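**Priren side table, white, + frosted cups and bins**
Updated January 11, 2022

Quick one, full specs sheet comes later when Rhea gets back to me.

Small white table. Thin flat top, no drawer, no shelf. Made for corners, hallways, next to a sofa, end of a workbench. Lots of you asked if it wobbles. Ours doesn't, on a level floor. On Angelica's old tile it did until she folded a bit of cardboard under one foot, so check your floor first.

Price is 2,750 for the table alone. Cups and bins are extra, see below. 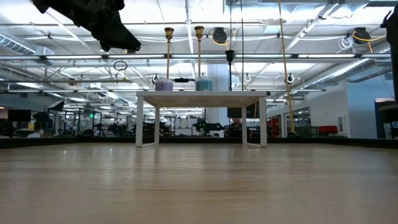 Assembly: 6 screws, key is in the bag. Takes me ten minutes. Do NOT tighten anything until all the legs are on, then go around twice. If a hole doesn't line up, loosen the opposite side and try again, don't force it, the paint chips. Touch-up paint we don't stock anymore, sorry. Edgardo says any white enamel is close enough.

Top wipes clean with a damp cloth. No bleach, no scouring pads. Hot pots need a mat, please, we've had two come back with rings.

**Cups and bins (Zelter)**

Translucent, square-ish sides, soft frosted look. Lavender-purple and teal-blue right now. Clear ones sold out, more coming end of January if the shipment behaves.

- purple cup: 90 each
- teal bin: 100 each
- mixed set: ask, depends what's on the shelf

Good for pens, brushes, cotton buds, loose screws, that sort of thing. Not for the dishwasher!! Hand wash only, lukewarm. Marker goes on the frosted side fine and comes off with rubbing alcohol, mostly. Paper labels stick ok too but peel them slow.

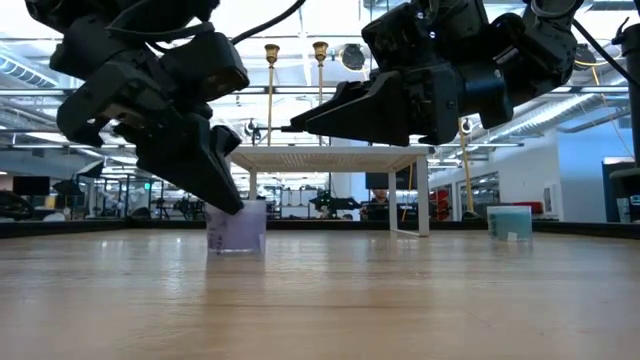 *Purple cup and teal bin, with the white table behind.*

Colors look a bit different depending on the light. The teal goes pale by a window. If you need to match something come by and look before you order, returns on color only are store credit.

**Feet and floors**

Feet are rounded so they shouldn't dig in, but lift it, don't drag. Grit under a foot will scratch wood no matter what table you buy. Felt pads not included. Pacita sells the Olten stick-on ones at the counter, get the small size, the big ones stick out past the foot and collect hair.

Re-check the screws after a month or so, then whenever you remeber.

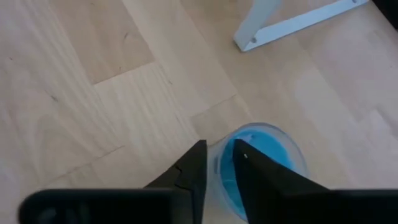 *White metal bracket on wood floor, screws showing. Clear cup in front.*

**Pickup and delivery**

Pickup at the Arellano shop, side door, ring twice. Delivery inside town only for now, roughly a week, Derek Dunmore does the runs and will text you the night before. Table goes out flat in the box unless you ask for it built. Cups are wrapped seperately so check the bag before you throw out the carton.

Damaged in transit: send a photo the same day, keep the box. Missing screws: just come in, we have a jar of spares.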